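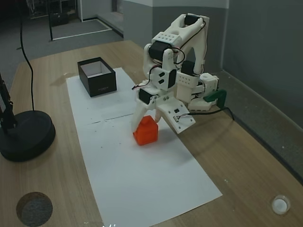

Can You Teach a Robot by Showing It?

You have probably seen a video of a robot arm picking something up and dropping it in a box. Under the video somebody has written that the robot "learned to do it all by itself." Be a little careful with that sentence. There are usually people in the story, and they usually did a lot of boring work first.

Let's look at what that work is.

What is an example?

Think of a small job: pick up an orange block, put it in a box. You could do it with your eyes half closed. A robot arm can't, because it doesn't know what a block is, or a box, or "up." It has motors, and each motor can be told to turn this much or that much. Nothing else comes for free.

One way to get past this is to move the arm through the job yourself. Sometimes a person steers it with a second arm, sometimes with a game controller. While the arm moves, a computer saves two things many times a second. It saves what a camera sees, and it saves how far each motor has turned. When the block is in the box, the recording stops. That recording is one example. People in the business also call it a demonstration, or an episode, like on TV, except that every episode has the same plot.

How many do you need?

More than you would like. One beginner project, called Kadley, used 394 examples of one job. The same block, the same box, 394 times. Somebody put the block back on the table after every single one.

Try it at home with an eraser and a cup. Do it 6 times and see if you are still having fun.

Why so many? Suppose you only showed the arm 3 examples, all with the block in the same spot. The program might just copy the movement. Slide the block over by the width of your hand and the arm could close its gripper on empty air, lift up nothing, carry the nothing to the box and let go. It wouldn't be embarrassed. It doesn't know that it missed.

So the people move the block around. Near, far, turned sideways, in the corner. They want the program to find a link between where the block shows up in the camera picture and where the arm should go. Finding that link is the part called learning, and it is done with a great deal of arithmetic. I'm not sure "learning" is the best word for it, but it's the one we're stuck with.

What about mistakes?

Here people disagree. If the person steering the arm drops the block, should that example be thrown out? Some teams keep only the neat ones. Others keep the ones where the block slips and the person goes back and gets it, so the program has seen what getting it back looks like. A program that has only ever seen perfect tries may have no idea what to do after a bad one.

Bad examples can also sneak in. If the person steering gets tired and starts to wobble, the wobble is saved too. If the person always stops for a moment before grabbing, the robot may learn to stop there as well. The program can't tell which parts you meant.

Does it work?

Sometimes! And it is exciting when it does. But ask what "works" means. A robot that has practiced with an orange block on white paper may do badly with a blue block, or on a striped tablecloth, or on a Thursday afternoon when the sun comes in low and the shadows are long. It got good at one table. That is a real thing to be good at, and it's a lot smaller than "robots can pick things up now."

Questions to ask the next time you see a robot video

How many examples did people have to record?
Was the object always in the same place?
How many tries did the robot get, and how many went wrong?
Did anyone test it in a different room?

If the video doesn't say, you don't have to decide that it's a trick. You can just say "I don't know yet" - scientists say it all the time.

Words in this article

Gripper: the part at the end of a robot arm that holds things. It often has two sides that close together, and they don't have to look alike.
Servo: a motor that can turn to an exact position and stay there.
Demonstration: one recording of a job being done, from start to finish.
Data set: all the recordings together.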